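유니폼 정리 안내와 보관실 소식

2024년 7월 16일

Skonine 동네 농구 모임의 여름 유니폼 정리가 끝났습니다. 4월에 시작할 때는 두 번 정도 모이면 되겠거니 했는데 생각보다 오래 걸렸습니다. 보관실을 옮기면서 예전 상자까지 전부 열어 보았고, 그 안에서 몇 해 전 팀 이름이 찍힌 옷과 연습용 조끼, 짝이 맞지 않는 양말이 계속 나왔습니다. 입을 수 있는 옷은 세탁해서 남겼고, 고무줄이 삭은 반바지와 번호가 거의 떨어진 상의는 따로 묶어 두었습니다. 묶어 둔 옷은 이번 달 안에 내보낼 예정이니, 혹시 기념으로 갖고 싶은 분은 그 전에 Yamuna Thevar에게 말씀해 주십시오.

새 보관실은 Yau 건물 1층 안쪽입니다. 예전보다 좁지만 창이 있어 환기가 됩니다. 지난 보관실에서는 장마철마다 옷에 냄새가 배어 경기 전날 다시 빠는 일이 잦았습니다. 선반은 Nundberg에서 쓰던 것을 받아 왔고, 맨 아래 칸은 바닥에서 한 뼘 정도 띄워 놓았습니다. 그 칸에는 옷을 넣지 마시고 공과 펌프만 두시기 바랍니다. 열쇠 위치는 전과 같습니다.

세탁에 대해서는 의견이 조금 갈렸습니다. Oluwaseun Akinola는 각자 집에서 빨아 오는 지금 방식을 유지하자고 했고, Kam-wah Siu는 한 번에 모아 세탁소에 맡기는 편이 색이 고르게 남는다고 했습니다. 올해는 일단 각자 세탁으로 가고, 가을 대회가 끝난 뒤에 다시 이야기하기로 했습니다. 집에서 빨 때는 다음 내용을 지켜 주십시오.

찬물에 뒤집어서 세탁합니다. 빨강과 흰색이 같이 들어간 옷은 다른 빨래와 섞지 말고 단독으로 돌립니다. 물에 오래 담가 두면 빨간 물이 흰 부분으로 번질 수 있으니 세탁이 끝나면 바로 꺼냅니다. 섬유유연제는 쓰지 않습니다. 건조기도 쓰지 않습니다. 작년에 건조기에 돌린 상의 중에 번호 가장자리가 들뜬 것이 있었고, 다리미로 눌러 보았지만 원래대로 붙지 않았습니다. 그늘에 널되 어깨가 늘어나지 않도록 굵은 옷걸이를 쓰거나 건조대에 눕혀서 말립니다. 얼룩이 있으면 세탁 전에 비누로 그 자리만 먼저 문지릅니다. 표백제는 흰 부분에만 바르더라도 옆으로 스며들기 때문에 쓰지 않는 것으로 정했습니다.

개는 방법도 이번에 하나로 맞추었습니다. 그동안은 사람마다 달라서 선반에 쌓으면 한쪽으로 기울었고, 크기를 찾으려면 하나씩 펼쳐 봐야 했습니다. 앞면이 아래로 가게 넓은 곳에 펴 놓고, 양쪽 소매를 등 쪽으로 접은 다음, 밑단에서 목 쪽으로 반을 접고 다시 한 번 접습니다. 목 안쪽의 크기 표시가 위로 오면 됩니다. 소매를 접을 때 줄무늬가 비틀린 채로 눌리면 자국이 꽤 오래 갑니다. 손바닥으로 한 번 펴고 접으십시오.

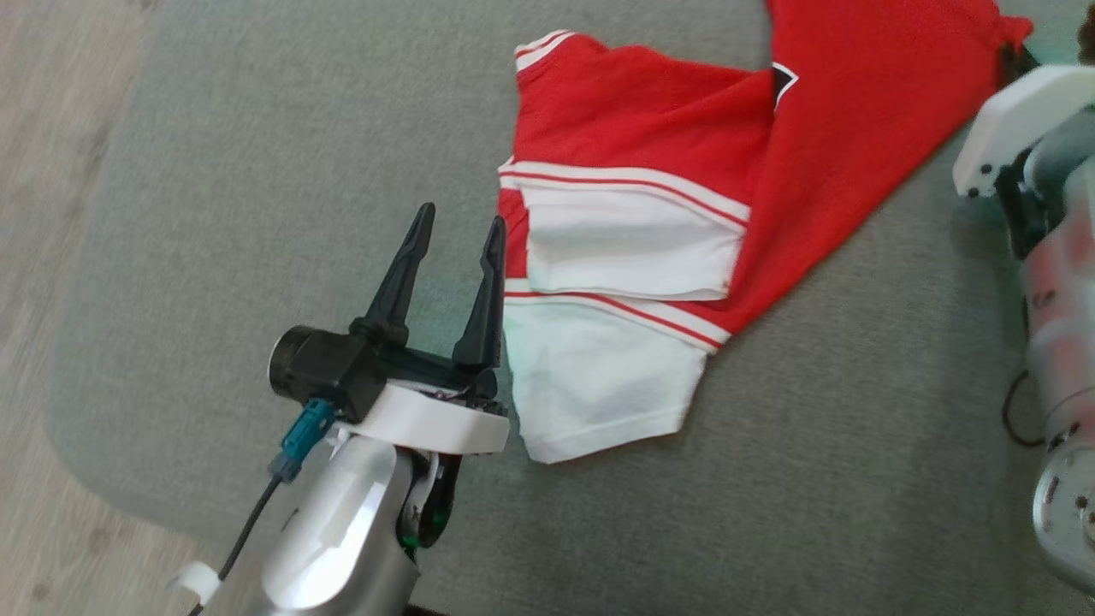

다 갠 옷은 크기별로 나누어 선반 두 번째 칸과 세 번째 칸에 넣습니다. 작은 크기가 왼쪽입니다. 한 줄에 10벌까지만 쌓아 주십시오. 더 올리면 아래쪽 옷을 꺼낼 때 전부 무너집니다. 겨울용 긴소매는 맨 위 칸 천 가방 안에 있고, 가방마다 이름표를 달았습니다. 이름표 글씨는 Benedetta Cirillo가 썼습니다. 방습제는 칸마다 하나씩 넣었으며 가을에 한 번 교체합니다.

대여 장부는 문 옆 고리에 걸려 있습니다. 가져갈 때 이름과 번호를 적고, 돌려놓을 때 같은 줄에 표시하면 됩니다. 전화나 문자로 남긴 내용은 장부에 옮겨 적지 않습니다. 지금 장부에 반납 표시가 없는 상의가 아직 있으니 집에 있는 운동 가방을 한 번씩 확인해 주십시오. 이름을 적지 않고 가져가신 분도 그냥 선반에 돌려놓으시면 됩니다.

수선이 필요한 옷은 선반에 넣지 말고 Fundora 종이봉투에 담아 창가에 두십시오. 어디가 터졌는지 쪽지를 같이 넣어 주시면 됩니다. 실은 빨강과 흰색만 준비되어 있습니다. 겨드랑이나 옆선이 조금 풀린 정도는 Yen-ting Kuo가 봐 주기로 했고, 천이 찢어진 경우는 먼저 문의해 주시기 바랍니다.

다음 정리는 가을 대회가 끝난 뒤에 합니다. 날짜가 정해지면 소식지에 싣겠습니다.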